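3.2 Materials and sorting procedure

The garments in this study came from donation bins run by the resale cooperative Wekonholm. All of them had been passed over for resale and set aside for export or shredding. We drew 1138 items from the December intake, excluding footwear, belts, and anything with a fur or leather panel. Each item received a paper ticket with a serial number before any other handling, and the ticket stayed with it until the end of the study.

Sorting was done by hand. Two sorters, working separately, assigned each item to one of 26 textile classes based on the construction of the cloth (woven, knit, pile, or mixed) and on the fiber content printed on the label. Where the label was missing or could not be read, the sorter entered the construction only and left the fiber field blank. Disagreements were settled by a third reader, L. Maluleke, who had not seen the earlier entries.

Trim was recorded as a separate field. Earlier work on household textile waste has tended to treat a garment as a single material, and this is a fair approximation for bed linen and towels. It is a poor one for sportswear and children's clothing, where cuffs, collars, and hems are often made from a different yarn than the body. Ribbed bands are a particular problem for mechanical recyclers. The rib usually holds elastic fiber even when the body does not, and a contrasting color has to be cut away if the shredded output is to be sold as a single shade.

Garments were spread or left bunched on a gray surface, and we did not press or fold them before coding. Figure 4 includes views of a red garment; ribbed white bands with an orange-red stripe are visible in Figure 4c, together with a small white label.

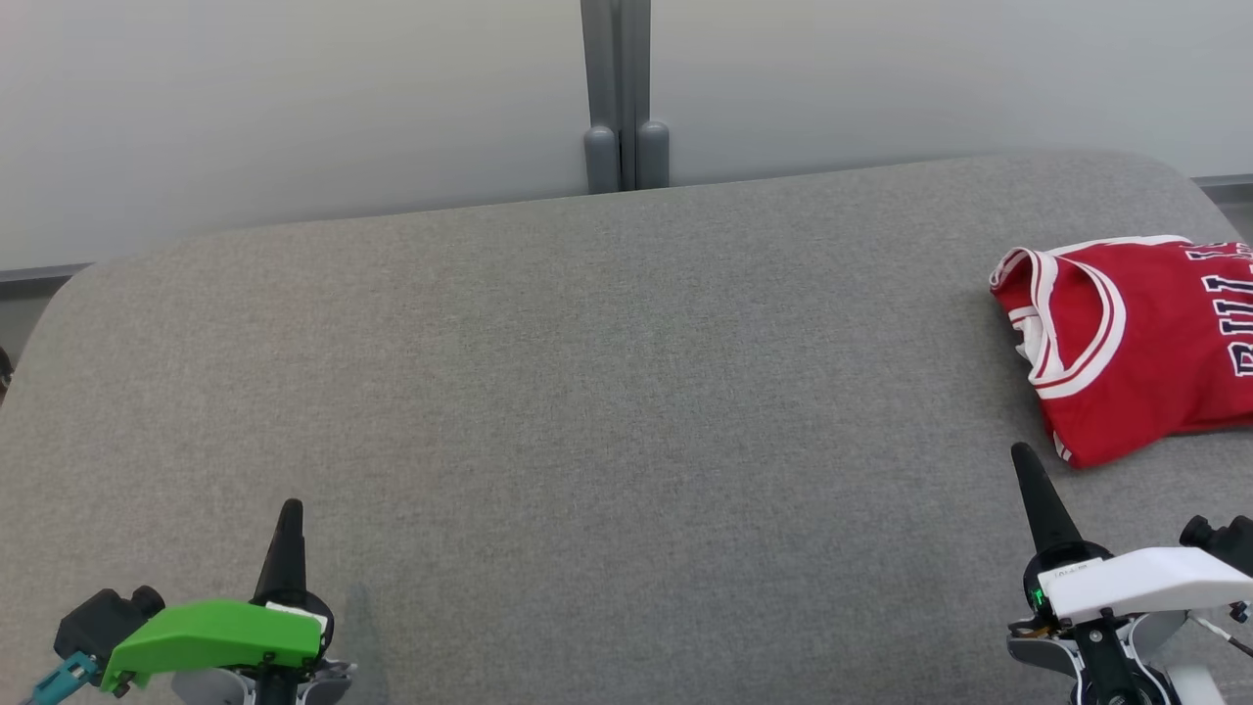
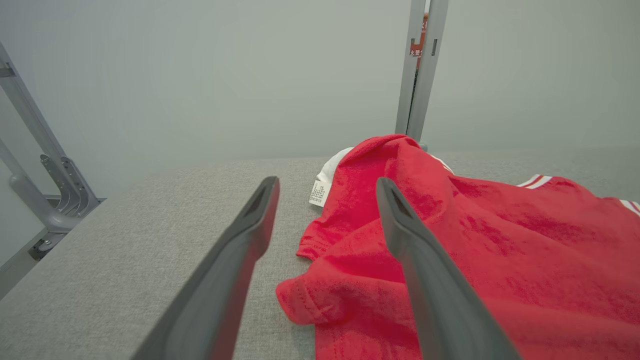
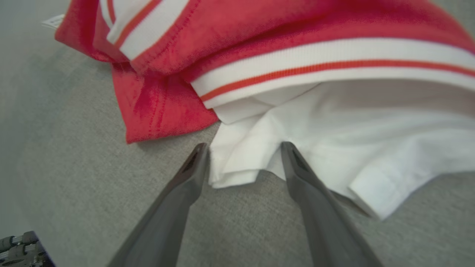 Figure 4. (a) Gray upholstered surface; (b) red garment with a stitched hem; (c) red knit fabric with striped white ribbing.

3.3 Coding of trim and seams

For every item we noted whether trim was present, whether it matched the body in color, and whether it was joined by a seam or knitted in one piece with the body. Seamed trim can be removed with a blade. Trim knitted in one piece cannot be removed without loss of body fabric, and these items were coded as mixed regardless of fiber.

Labels were read under a desk lamp and copied word for word, including spelling errors. Care symbols were not used. A subset of 700 items was coded a second time by R. Engelbrecht after an interval of seven days, using the same form and without access to the first set of codes. Differences between the two rounds were kept in the data set as a separate column and were not corrected.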